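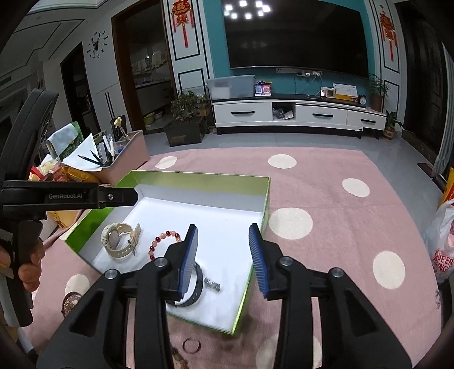

Jaws open at the sorting box, watch and beads on board, with the second gripper coming in from the left.

Gripper Corner: Pads, Pins and Pink Tablecloths

The hand-held grippers have now been through 2,546 grabs since their last proper service, which the maintenance sheet says should happen every 2,000. The maintenance sheet has been very patient with us.

Bouchra Mansour finally sat down with the pair in April and a cup of coffee, and has asked me to pass on what she found, in a tone softer than the one she used.

First, the pads. The ribs on the fingertips fill up with lint, and a ribbed pad full of lint is a smooth pad with ambitions. Brush along the ribs with a dry toothbrush, then wipe with a damp cloth. Please don't use the lemon kitchen spray. Somebody did, and for a whole afternoon the beaded bracelets left the box like bars of soap.

Second, the pivot pins. Look at both sides of the linkage before you start. If a jaw wiggles when you push it sideways with a thumb, stop and write it in the book. Do not tighten it "just a touch." Bouchra has seen just a touch, and spent 8 minutes undoing it.

Third, the small screw on the finger. It wants to be snug. Check it with the short driver from the Farnent kit, the one that lives in the Kutel tin, unless the Mellor bench has it again, in which case go and ask for it nicely.

When everything is back together, run the Clumska routine before you do any real work: open, close, lift a watch by its strap, put it down, lift a bracelet, put it down, and do it all again with the other gripper. Looped straps are the fussy ones. If one slides out of the jaws twice in a row, go back to the pads and start over.

Spare pads are in the top drawer, and there are two pairs left. Bouchra has counted them, and she will be counting them again.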